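February, evening

Second visit to the old customs house at Dralberg. Measured the long hall again, as my first set of figures would not close. The bays on the river side come to 14 feet, those on the street side to 62 feet in total over 4 openings, and the end wall is out of square.

The cornice is cast iron, painted to pass for stone. The Brundel drawings show it as sandstone throughout, so either the specification changed on site or the sheets were redrawn later. Sheet 60 carries a different hand in the lettering. Copied it in pencil.

Floor vaults are shallow brick arches on iron beams. Foundry mark on one beam reads Flimer. No mark on the others.

Back at the lodgings by six. Wrote up the notes in the kitchen.

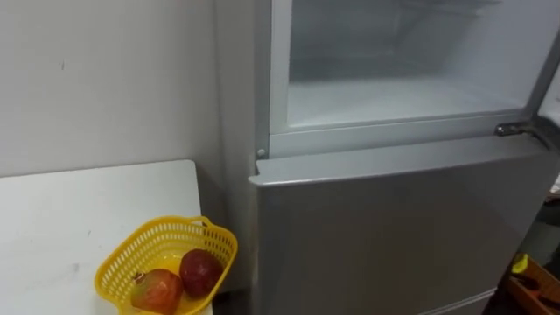
Radu rang after supper and held that the cornice must be a replacement, put up after the portico was widened, and that the fixings would show it. I doubt this. The bolts I could reach sit in the original masonry with no patching. Will take the long ladder tomorrow and check the north return.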